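Skerden open bin, gray sheet metal, the big one

Bought with my own money, had it since the end of last winter. Quick review because people keep asking in the comments under the workbench post and I'm tired of typing the same answer.

Short version: good bin. Heavy. Edges could be better. Would buy again, maybe not at full price.

What it is. A big open-top box in gray sheet metal. No lid, no dividers, no wheels. You put stuff in it. Skerden sells it in two depths and I got the shallower one, which I'd recommend to almost anybody. The deep one looks great in the shop until you're head down in it looking for a shim.

Delivery. Came flat on a pallet, not assembled, bag of bolts taped to one panel. Instructions are one sheet, drawings only, and drawing 3 is wrong (the short side goes on before the back, not after). Took me 26 minutes including the part where I took it apart again. You want a socket wrench. The little key they throw in is junk, don't even open the bag.

Used it first for offcuts, then for the painted blocks, which is mostly what lives in it now. I cut a lot of long narrow blocks, spacers basically, and color them so I can tell the lengths apart. Red and dark green at the moment. On the plain gray both colors stand out fine, even the green, which used to vanish in my old black plastic tub. That alone was worth the switch for me. No pattern on the bottom, no ribs, no logo stamped where you don't want it. 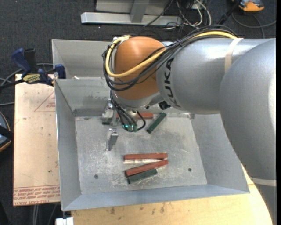 The floor is the best thing about it. Really flat. Blocks lie down properly and don't all slide to one corner like they did in the Fevik tub, which had a belly in it from day one. Sweeping out is easy too, dust brush and a dustpan, done. I rinsed it once in February and dried it with a rag, no rust so far. We'll see about next winter.

Noise. OK so it's loud. Drop a block from any height and the whole shop hears it. Put a mat in if that bothers you, I tried one and took it out again becuase sawdust gets under it and then you have two things to clean.

Edges. Top edge is folded over but the corners are not finished well. Two of mine were sharp enough to catch a sleeve. Ten seconds with a file each, but at this price I shouldn't have to.

Load. They say 200 pounds. Haven't come near it. Walls flex a little if you lean on them in the middle, not much, doesn't bother me.

Finish scratches. Every block leaves a mark if you toss it. If you care what it looks like after a month, get something else. I don't.

Versus the others:

Fevik tub: cheaper, quieter, lighter, warped. Fine for rags.
Xenos crate: nicer corners, much smaller, and the mesh sides let short pieces stick out and snag. Gave mine away.
Drastberg: basically the same bin with a thicker wall. Also a lot more money. If you're storing castings or something then sure.

Things I'd change: finished corners, a handle cutout on the short sides so you can drag it, and a correct instruction sheet. Wouldn't mind a lable slot either but a marker works.

Four out of five. Would be four and a half with the corners done.

Update: someone asked if it fits under a standard bench. Mine does, with a bit of room over. Measure yours first, benches are all over the place.

Recent reviews
Xenos mesh crate, six months in
Fevik stacking tubs: skip the big size
Drastberg bench vise
20 cheap marking pens compared
Shop paint for small parts, red and green
600 grit: which brand clogs least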